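Osier class app: word cards not loading
Logged 2022-11-04, status: open

Right, day three of this and I'm back at the ticket! My Year 3 French group still can't get the picture cards to come up in Osier. The sound plays fine, they all shout the word back at me, and the card stays blank (the Clemska reader on the same tablets is happy as anything).

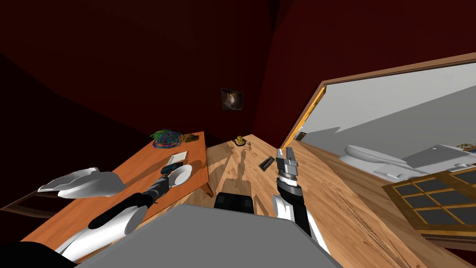 I've cleared the saved lessons, signed out and in again, and cut the card set from 70 down to 50. No change. The set is our house and home topic, so things like a white bowl on a table, a plank floor, a doorway through to the bathroom, all words they need before the February speaking check. Could someone at Wonetti have a look at my account, please?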